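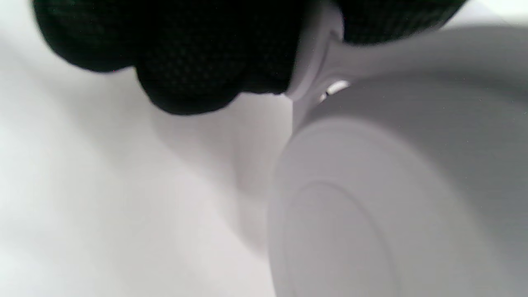 Getting rid of things

10 Aug 2023

We moved into this place in June and I am still living among boxes, several of which I packed myself and labelled "misc". Past me had a real contempt for future me.

The plan was to sell whatever we didn't want. I had visions of a tidy little income. I listed the dining table at $200, which I thought was modest for something that has survived two share houses and a Christmas with my uncles. The first message offered me twenty and asked if I'd deliver it to Camisberg. The second wanted to know if it was a bed.

My neighbour Aisyah Tambunan has been selling things online for years and was unmoved by my suffering. Her advice was to put everything up for more than it's worth, ignore anyone who opens with "lowest?", and never say you're moving. They smell it on you, apparently. I had put MOVING, MUST GO in capitals.

So most of it went on the nature strip with a bit of cardboard saying FREE, where it sat for four days. On the fifth I changed the sign to $10 and the lot was pinched overnight. I've been told this is an old trick, but I came to it through sheer bad temper and would like some credit.

The books are another matter. Yoga Pasaribu helped me carry them up the stairs and has brought it up at every meal since. He reckons there are 2,000. There aren't, but I can see how the third floor would give that impression. I did try to cull them. I sat down on the carpet with an empty carton and a cup of tea, and by dinner time I'd reread half a detective novel and the carton held one travel guide, to a country whose currency has since changed.

I have now been to the tip twice. The bloke on the gate calls me "mate" in a way that suggests he's seen my type. Both times I came home with a chair.

The table's still here, by the way. We eat off it. Make me an offer.

Print this post | E-mail this post

Recent posts
Rerer and the case of the missing lease
What the removalists thought of the couch
A short history of my bad knees
Bin night, explained

Contact | © Khoo Street Diary | Back to top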